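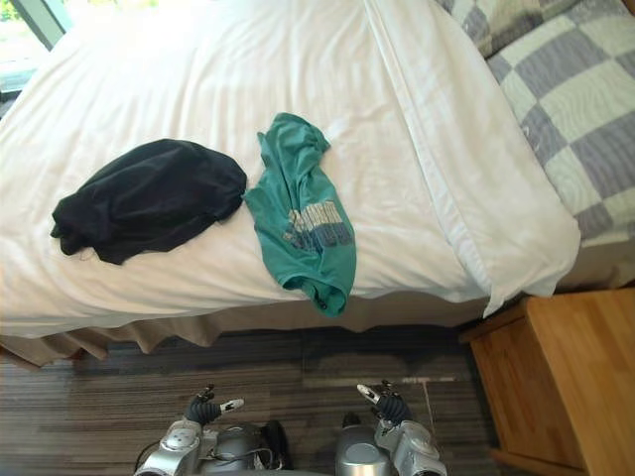
Black on the left, teal-green on the right.

Locking up a bike at home

Thieves like a garage because it has a door they can close behind them. If your bike lives in one, lock it to something anyway. A water heater doesn't count, and you'd be surprised who has tried it.

Buy the lock first and the bike second. I did it the other way in Brusstead and ended up guarding a $2000 bike with a cable I could have cut using kitchen scissors and a bad mood. A U-lock through the frame and rear wheel, fixed to a floor anchor, is the usual answer. Four bolts, set into concrete. Drywall will hold a picture of your bike.

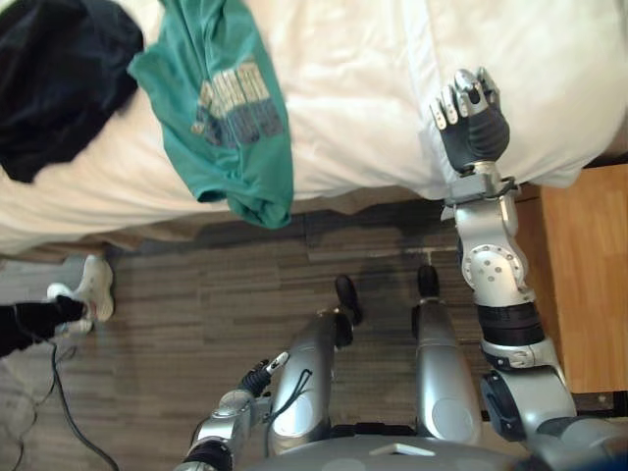

Green T-shirt over the side of the bed.

Turn the bike over and write down the serial number. It's normally stamped under the pedals, beneath whatever you rode through last November. Keep it somewhere other than the garage. When I called in my own theft, the officer asked for the number, and I told him the bike was blue. He was very polite about it.

Photograph the bike from both sides, with any scratches, and keep the receipt with

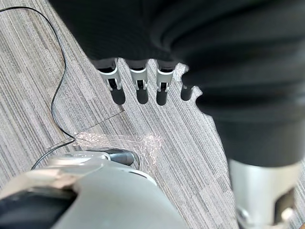
the serial number. Your insurance company will want all of it, plus the report number from the police, so ask for that before you hang up.

Close the garage door while you're in the backyard. Mine went on a Saturday at 2 in the afternoon, with me nine yards away, watering tomatoes.

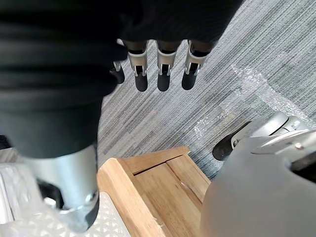 Arlindo Pimentel writes: We had a break-in on McAlister and they left the bikes but took the opener out of my car, then came back the next night for the bikes. Bring the opener inside, and if it does go missing, wipe the codes from the motor unit before you go to bed. I was planning to do it in the morning.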